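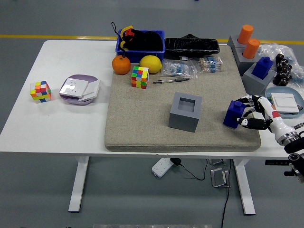
Workroom > Desks & Tabletop

Lilau desk with padded mat

White rectangular top on two white metal legs, flat foot on each. Plain, sturdy, goes with anything. Sold with the large Stolel mat in beige speckle, rounded corners, edge slightly raised and padded so pens and small bits dont roll straight off onto the floor.

Print this page | E-mail to a friend

The mat covers most of the right two-thirds of the desk and leaves bare top at the left. Room on it for a blue plastic crate at the back and all the usual odds and ends in front: pens, bags of resistors, a puzzle cube, an orange and a lemon if that's your lunch. Crate and contents not included. Neither is anything else on the desk, people do ask.

Mat can be ordered without the desk. Desk can't be ordered without the mat at the moment, sorry, they come boxed together from Vanags.

Good for: sorting, small repairs, hobby electronics, school projects. Not for hot pans. Not for cutting on, a blade will go through the cover.

Care: damp cloth, drop of washing-up liquid, wipe dry. No bleach. Mat arrives rolled, leave it flat overnight and the corners settle.

Fitting: 2 people, legs first, then turn it over. Allen key in the box. Check the feet sit flat on hard floors before you tighten up fully.

Delivery: 3 working days from our Prekden store, ground floor only. Orders over 100 go free. Next batch of mats due in Novemeber, the desks are in stock now.

Returns: unused, in the orignal box please.

Shares: 300 | Comments: 2

Last updated: 15th October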